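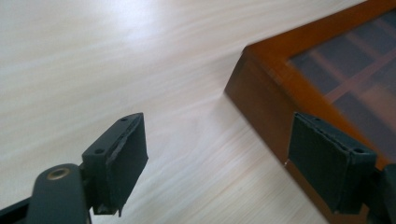

Les deux doigts de la pince et le coffret à couvercle transparent, sur la table de l'atelier.

Visite au club de robotique Gristum

Le club Gristum ouvrait ses portes le 8 décembre, et j'y suis allé avec ma fille, qui hésite à s'inscrire. Il occupe deux salles au premier étage d'un ancien bâtiment d'imprimerie. On sonne, on monte, on signe une feuille. L'entrée est libre, le café aussi.

Le groupe compte 18 élèves, de la quatrième à la terminale, répartis en équipes. Celle que nous avons suivie l'après-midi prépare la coupe Mac Giolla, qui se joue en mars. Le règlement impose cette année une épreuve de rangement : ouvrir un coffret, y déposer des pièces, refermer. Les équipes peuvent programmer leur bras comme elles veulent, à condition de fournir leurs propres enregistrements de gestes.

L'essentiel du travail se fait donc à la main. Un élève tient la pince, exécute le mouvement lentement, le repose, recommence. Un autre note sur un cahier les essais à garder. Ils en ont 3 020 depuis la rentrée, et la responsable de l'équipe, Aoife Doherty, estime qu'il en faudra presque le double avant le concours. Elle est en première et s'occupe aussi du planning, affiché à côté de la porte.

J'ai demandé à essayer. La pince est plus lourde que je ne pensais et on a vite mal au poignet. Mon premier geste était trop rapide, le deuxième passait trop loin du coffret. On m'a dit gentiment que ces deux-là ne seraient pas conservés. Ma fille s'en est mieux sortie – elle avait regardé les autres pendant un quart d'heure avant de prendre son tour.

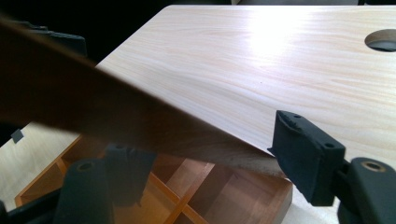

Les compartiments posent plus de problèmes que le couvercle, d'après les élèves. Les cloisons sont minces, et un doigt qui descend légèrement de travers s'appuie dessus au lieu d'entrer dans la case. L'équipe a perdu une bonne partie du mois dernier là-dessus. Elle a fini par modifier l'angle d'approche et par séparer les essais en deux séries, une pour les cases du bord, une pour celles du milieu.

Les programmes tournent dans la seconde salle, sur 7 ordinateurs de récupération. Hoi-yan Hsueh, professeure de technologie et encadrante du club, y a fait une présentation d'une demi-heure. Elle a montré les courbes d'apprentissage des dernières semaines, puis le logiciel de tri des essais, baptisé Welix, que deux anciens membres ont écrit et que les plus jeunes maintiennent. L'écran était petit et il fallait se serrer pour lire. Les questions du public portaient surtout sur les maths. Réponse : le niveau de troisième suffit pour commencer, le reste s'apprend en route.

Dans le couloir, une vitrine présente Prullen, le robot de l'édition précédente, éliminé en quart de finale à cause d'un câble mal serré. Le câble est exposé avec lui.

Côté pratique, les séances ont lieu deux fois par semaine en fin de journée, et la cotisation se règle au trimestre. Il reste des places chez les débutants, aucune dans l'équipe de concours. Prévoir une blouse ou un vieux pull. Le stationnement est difficile dans la rue, mieux vaut se garer derrière la piscine – cinq minutes à pied.

Ma fille a pris le formulaire d'inscription. Il est à rendre avant les vacances.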